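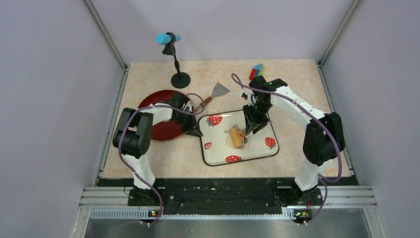 skilletmoth replied:
Metal spatula, every time. I've had my Braltent carbon steel pan for 12 years and flipped eggs in it with metal since the first week. The seasoning is fine! If yours is flaking, you put the oil on too thick.

gravyboat2000 wrote:
Have to disagree, sorry. I had the same pan and metal scraped mine down to gray in 2 months (okay, I also simmered tomato sauce in it, so maybe that's on me). Went to wood and never looked back.

skilletmoth wrote:
The tomato sauce did it lol. Metal didn't stand a chance of being the problem there.

porchlight_k wrote:
Original poster again, thanks everybody. So I stripped the pan last night and did three thin coats in the oven, and it looks way better already. Now my husband wants to just buy the Steditz nonstick they sell at the Landcombe outlet and be done with it. Talk me out of it?

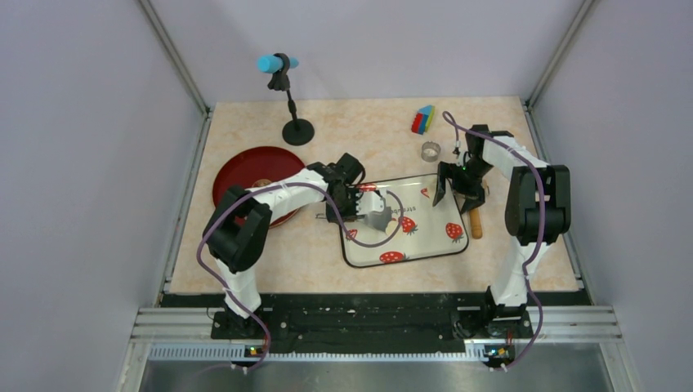
Red plate on the marbled top

gravyboat2000 wrote:
Don't do it. Mine from Steditz was sticking by spring, and you can't fix those.

hashbrown_dad wrote:
I like nonstick for eggs and I'm not ashamed of it. Carbon steel for everything else. Why does it have to be one pan?

porchlight_k wrote:
Cabinet space, mostly! But fine, I'm keeping the steel one. Trying hash browns in it tomorrow, with the metal spatula.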